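Notes from the kitchen: the great breakfast rethink

Hello again from Plisden, where it has been raining since lunch and I've eaten toast twice today.
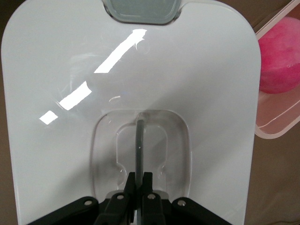 I promised last month that I'd report back on my attempt to become a person who eats a proper breakfast. For years mine was coffee, then more coffee, then whatever was in the cookie tin by 11 a.m. I wasn't proud of it but I was used to it, and being used to something counts for a lot before seven in the morning. Then in February I had one of those long train rides to Rellport with nothing to eat but a mint, and by the time I got there I was so crabby that I snapped at a ticket machine. Something had to change!

So I started with oatmeal, like everyone does. I'd always thought I hated it, and for the first week I was right. I was making it with water and no salt, the way my school did (I think they also used it to fix the roof). A reader wrote in after the last newsletter and told me to toast the dry oats in a bit of butter first, and oh my goodness. They smell like cookies. Five minutes in the pan over a low flame, keep stirring, then in goes the milk with a good pinch of salt. I've had it with chopped dates, with a grated apple, and once with leftover cranberry sauce that I'd forgotten I froze – that last one was the best of the lot and I'm a little annoyed I can't make it again until the fall.

Next came eggs. I bought a carton from the farm stand at Skistent, the one past the bridge with the hand-painted sign, and I've been going back ever since. My trick for lazy mornings is to boil a few the night before and leave them in the fridge in their shells. Peeled, mashed with mustard and a spoon of yogurt, heaped onto rye bread. It takes less time than finding my glasses.

I did try the smoothie thing too and I'm sorry, I can't do it. I like to chew. I put spinach in one because a magazine told me to, drank half of it standing at the sink, and spent the rest of the morning thinking about toast. If you love them, I'm happy for you, and please don't send me recipes.

The real surprise has been soup. The little café on Chraibi Street does a lentil one from 7:30 with lemon and cumin and a piece of flatbread on the side, and I went in one morning meaning to get a muffin and came out a changed woman. I've been working on my own version at home. So far: one onion cooked until it's really soft, 300 grams of red lentils, a teaspoon of cumin, a carrot if there is one, enough stock to cover it all generously, and about half an hour on the stove. Squeeze the lemon in at the very end. I make a big pot and it keeps me going for days, though it does set like cement overnight so you'll want to loosen it with hot water.

My only flop (apart from the spinach) was homemade granola. I walked away to answer the phone and it went from pale to charcoal in what felt like a second. The birds wouldn't touch it. I'll have another go with the oven turned down, and if it works I'll put the recipe in the next issue.

In the meantime, I'd love to know what you eat first thing, especially if it's something other people find odd. Cold pizza is fine. Last night's rice with a fried egg is more than fine. Just hit reply and tell me, and let me know if I can print it.

Oh, and the marmalade swap is on again next month, same place as before. Bring a clean jar with a lid that fits.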